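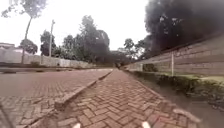 Herringbone footpath, curb on the left

Re-sanding brick path joints – polymeric or plain?

rcastillo
I look after the brick footpath on our lane in Quartey. The bricks are in a herringbone and still flat, but the joints have washed low in the stretch near the downspouts and I get weeds every April. Last time I swept in plain kiln-dried sand and it was gone by the next winter. The hardware store wants me to buy polymeric. Area to do is 394 square feet. Is it worth the money?

varma_c
Yes. I did my driveway with it four years ago and have pulled maybe a handful of weeds a year. Clean the joints out to at least an inch deep first. If you pour it over old sand and dirt it flakes off in sheets.

BodinMasonry
I'll go the other way. I lay brick for a living and I take failed polymeric out of old paths all the time. Old clay brick is not uniform, so the joints run from tight to wide, and the tight ones never take enough product to set. Then you get haze on the faces, and haze on red brick looks terrible. Plain sharp sand, swept in dry, topped up once a year.

varma_c
Haze is from not blowing the surface off before you wet it. Read the bag.

BodinMasonry
I have read the bag. I also get the phone calls.

esi_b
What is the traffic like? We have a shared lane in Florholm and the path only gets people and strollers. Plain sand has been fine. The roadway next to it gets delivery vans and loses sand twice as fast.

rcastillo
Foot traffic, some bikes. The curb keeps the cars off. Drainage is my bigger worry – two downspouts empty right onto it.

esi_b
Then fix the downspouts first. Any sand will wash out under those.

S. Mahama
Agree with Esi. I ran 9 feet of buried pipe to get one downspout off my walk and have not touched that section since. Before that I was refilling it every spring.
On quantity, the calculators on the bags assume modern pavers with narrow joints. For old brick buy extra.

varma_c
Pipe first, fine. I'd still use polymeric after.

BodinMasonry
And I still wouldn't. If you ever have to lift a few bricks to reach a pipe, you'll be glad the sand is loose.

rcastillo
Thanks all. I'm getting a price on the pipe and will do plain sand for now. Mr. Bodin, coarse or fine?

BodinMasonry
Coarse for the wide joints, fine for the tight ones. Sweep diagonally and do it on a dry day. I usually go over it three times.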